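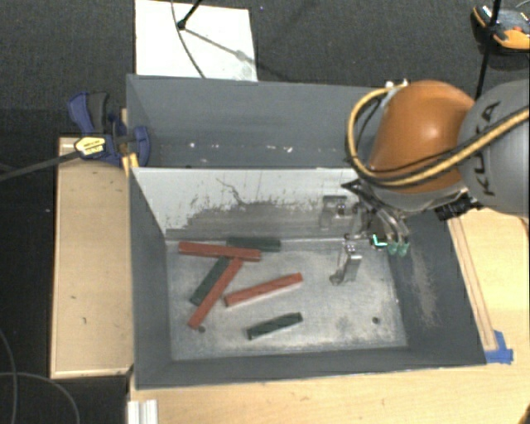

Selunitz Children's Museum - Learning Team

Why Do We Sort Things?

Think about your kitchen for a minute. The forks probably have one place and the spoons have another. Soup cans sit on a shelf, and milk goes in the refrigerator. Somebody decided where each thing belongs, and now everyone in the house can find it. Putting things into groups like this is called sorting.

To sort, you need a rule. The rule tells you which group a thing belongs to. Color is an easy one. If you have red blocks and green blocks, you can make a red pile and a green pile. If the blocks are all the same shape, a rule about shape won't help you much, because everything ends up in one pile.

The same things can be sorted in more than one way. Take a bag of buttons. You can sort them by color, by size, or by how many holes they have. Each rule gives you different piles, and none of them is wrong. It depends on what you want the buttons for. A person fixing a blue shirt wants to sort by color first.

Sorting at the library

The library in Jistport has 902 books in its children's room. Imagine if they were all in one heap on the floor. To find a book about whales, you might have to pick up every single one.

Librarians use two rules, one after the other. First they split the books into made-up stories and books of facts. Then they use a second rule inside each group. Stories go in order by the author's last name. Fact books go by subject, so the whale books sit together and the volcano books sit together. When you use one rule and then another, you get small groups inside big groups.

Sorting in nature

Scientists sort living things too. Animals with a backbone go in one big group, and animals without one go in another. A frog, a robin and a shark all have backbones. A worm and a snail do not.

Some animals seem hard to place. A bat flies, so you might want to put it with the birds. But bats have fur and feed their babies milk, and those are the rules for mammals. A whale lives in the ocean like a fish, but it is a mammal as well. Scientists have to look closely before they choose a group - and sometimes they learn something new and move an animal to a different one.

Sorting the mail

Letters are sorted by where they are going. A letter to Sketitz is grouped with other mail headed the same way. Later it is sorted again by street, and then by house number. The mail carrier can then walk down the street without turning back.

Try it at home

Collect 18 small things, such as coins, leaves, shells or toy cars. Ask a grown-up before you take anything from a drawer. Choose a rule and keep it secret. Sort your things into 3 groups, then ask someone to guess your rule. After that, mix everything up and let them have a turn.

If something doesn't fit in any group, you can change your rule or make a new group for it.

Written by Iara Huenchumán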